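Teaching by hand at Clindia: a talk with the lead operator

The demo room at Clindia opens at 8 a.m., and by then the lead operator has usually run the first task twice. 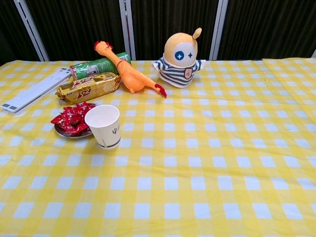
"We start people on soft or slippery stuff," she said. "Wrappers, a paper cup, a toy that bends when you grab it. If you only practice on blocks, you learn bad habits."

Her team has recorded 2,770 runs since February, most of them by remote control with a pair of Natell handles. She threw out 482. Most of those had a long pause in the middle, where the operator stopped to think.

"The robot copies the pause too," she said. "It will stop over the table and wait, and there's no reason for it."

For short tasks she would still guide the arm by hand — it's slower, but new people feel right away how hard they are pushing. The handles give no sense of weight. Barrera, the software they use to play runs back, shows grip force as a line, and she has trainees read it after every third run.

I asked how long it takes to get good.

"Picking up a cup, one morning. Candy off a plate, longer. I was on run 39 before I kept one of mine."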